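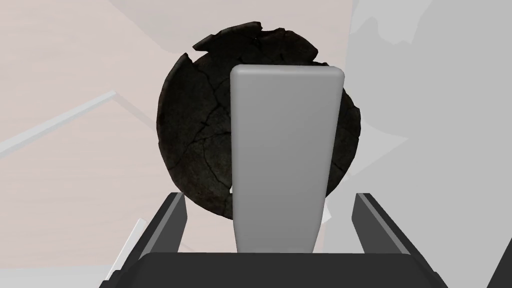 The gripper and the black disc, from the simulator at Grendmont.

Jan 20, 2021

Went to the Clomov open day after all. I had more or less decided against it, then the sleet stopped at lunch and I ran out of excuses. Drove to Grendmont, parked behind the tire place, and had my forehead scanned by a kid who didn't look at the reading.

They let us in by small groups, masks on, and gave us each a badge with a number. Mine was 56. I still have it in my coat.

First there was a talk. The man had slides and a clicker that worked every other time. He said "any object, any surface" at least twice before I started writing it down. I've sat through enough of these at Lindqvist to know that "any" means the ones they tried last week. Then we were moved along to the demonstration, and the demonstration was a simulation. I had driven 65 miles to look at a computer screen, and I have one of those at home.

To be fair to them, the thing on the screen was odd enough to keep me standing there. A big black disc, cracked all over the left side like a dried-up pond, with a ragged edge and a flake curling up near the top. I thought of the pizza stone I ruined in October. The woman next to me thought it was a burnt pancake. I asked the presenter what it was meant to be and he said "an irregular object," which I could have told him. The gray finger stood right in front of the middle of it, so the part I most wanted to see was the part I couldn't. Was it touching? I leaned in and I couldn't tell. I asked, and got a long answer about contact models.

My trouble with it is the same as always. A crust like that in real life sheds. Crumbs get into everything, the piece you grab comes off in your hand and the rest stays put. I asked if the flake on the rim could break off in their simulator. He said that was "on the roadmap." I asked what the disc weighed. He had to look it up, and then somebody called him over to another group and I never got the number.

Jinfeng Yao was better. She was running the keyboard and hadn't been given any slides. She said the shapes come out of a folder of 129 of them and that the ugly ones get picked for visitors, and she'd rather show us a plain box because you learn more from a box. I liked her for that. I asked how much of this carries over to a real hand on a real bench and she said "some," and left it there. Best answer of the day. I wrote my email on the back of a flyer for her and will be surprised if anything comes of it.

There was supposed to be a second stop, the Groldale line, with actual hardware moving actual parts. Closed for "adjustments." We got to look at the door. One man from our group tried to see through the window in it and was asked nicely to step back.

Coffee in paper cups, outdoors, lids on. I talked a while with a fellow who wants to buy two of these for his bakery supply business. He was completely sold. I asked him what he'd seen that convinced him and he said the cracks looked very real. They did look real – I'll give them that. Somebody spent a lot of time on those cracks. I'd have put the time into the hand, but I'm not selling anything.

Left a little after four. Traffic bad by the bridge, soup for dinner. The feedback form has 16 questions and I've done three. Question four wants to know how excited I am.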